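Chapter 4
Keeping Stock in a Small Workshop

After studying this chapter you should be able to:
explain why a small business keeps stock at all
tell the difference between working stock and reserve stock
calculate a simple reorder point

Key words: working stock, reserve stock, lead time, reorder point

4.1 The cost of things on a shelf

Mwajuma Gachanja runs a repair shop for garden pumps in the town of Skastden. In her first year she bought parts whenever a supplier offered a good price. By April the shelves were full, but the money in the bank was very little. One customer waited three weeks for a small seal, while 190 hose fittings of the wrong size stayed in the back of the shop.

This situation is common. Stock is money which has changed its form, and it cannot pay the rent until somebody buys it. On the other side, a shop with no stock must send its customers away. The owner has to find a level between these two, and the level will be different for each kind of part.
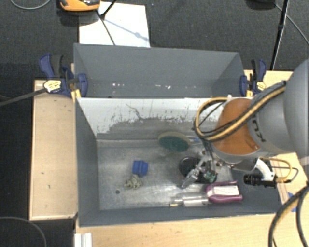
Working stock is the quantity that the shop expects to use before the next delivery arrives. Reserve stock is the extra quantity, kept for the case when the delivery is late or the demand is higher than usual. Many beginners mix the two together and then believe that they have plenty – until the reserve is also gone.

The time between placing an order and receiving the goods is called the lead time. Gachanja buys her seals from Waweru, a wholesaler in the same region, and the lead time is two weeks. The pump motors come from Tolilia by sea, so for these she must plan much earlier.

4.2 The reorder point

The reorder point tells us when to place a new order. We multiply the weekly use by the lead time in weeks, and we add the reserve stock. Suppose the shop uses 80 seals in a week, the lead time is two weeks and the reserve is 30 seals. The reorder point is then 80 × 2 + 30 = 190 seals. When the stock falls to this number, the order should be sent on the same day.

The formula assumes that the weekly use is steady. In section 4.3 we will look at seasonal demand, where this assumption does not hold.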